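Notes on the Rear Room, and on Its Window

The following remarks concern the rear room of the apartment on Brullgate, which has now been occupied for one full autumn. Readers of this blog will recall that the front rooms were treated in two earlier entries, one devoted to shelving and the other to the unfortunate matter of the hallway floor. The rear room was left until last, as it had served until recently as a place of storage and had not been considered fit for anything else.

At the start of November 2021 it contained 42 cartons, a disassembled bed, two lamps without shades and a quantity of curtain fabric purchased for a previous residence. The cartons were opened, sorted and reduced to 18. The bed was given to a neighbor on the ground floor. The curtain fabric was kept, and its future is discussed further on.

With the cartons gone from the outer wall, it became possible to stand at the window for the first time since the lease was signed. A fair amount of time has been spent there since then, more than the author had set aside for it. The apartment was chosen for its kitchen and its distance from the tram, and the view from the rear was never discussed with the letting agent. The agent's particulars describe it in two words, "open aspect," and give the rest of the paragraph to the water heater.

The principal feature of that view is a roof. It is wide and flat, with a few small fixtures standing on it, and it belongs to the building across the yard. In strong sun its surface turns very nearly white, and the shadows that fall on it have edges as hard as a ruled line. Anyone sitting down to work opposite such a surface will wish to give some thought to glare.
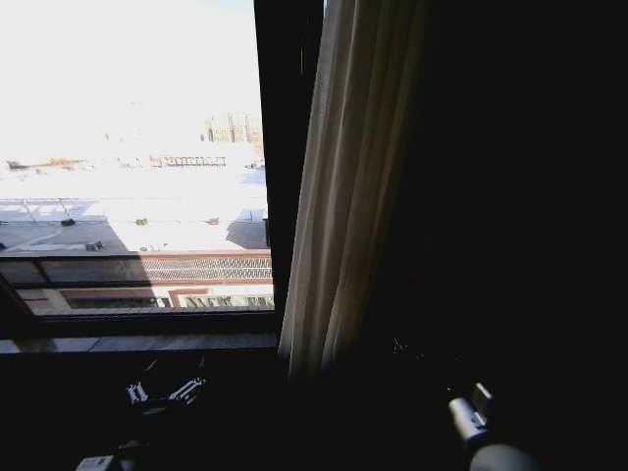

The view from the rear room in full sun, with the neighboring roof and its railing.

The railing along the front of the roof deserves a separate mention. It is a metal lattice in a fine pattern with a reddish-brown rail along the top, and it is by some margin the most carefully made thing in sight. A window with a brown frame is set in the facade beneath it. Farther off there is a tan building with rows of small windows, which on bright days very nearly disappears into the sky.

The question of the curtains was approached with some caution. The existing fabric is a heavy wool blend from Woleck, bought at a time when the household lived above a bus stop and required protection from headlights. It was hung on a temporary rod for one week. It shut out the glare completely and the view along with it, and the lamp had to be lit at noon. The fabric has been returned to its carton and may yet be used for the bedroom.

A sheer panel was considered next. Two samples were obtained from Sangkhawat, one in plain white and one in a warm gray. The white sample became difficult to look at by the middle of the morning. The gray sample softened the roof considerably and left the railing visible through the weave, and an order has been placed for two panels, each 90 inches long. Delivery is expected in December.

The desk presented the remaining difficulty. It measures 57 inches across and had been intended for a position directly facing the window. After several days this arrangement was abandoned, and the desk now stands at a right angle to the glass, so that the light falls from the left. The walls are to remain as they are until the panels have been hung - it seemed unwise to choose a paint color before knowing what the light would be. A small pot of Fadel off-white has been bought for testing and is standing on the sill, unopened.

A further entry will be published once the panels have arrived. Correspondence on the subject of curtain rods, and in particular on brackets suitable for old plaster, would be gratefully received in the comments.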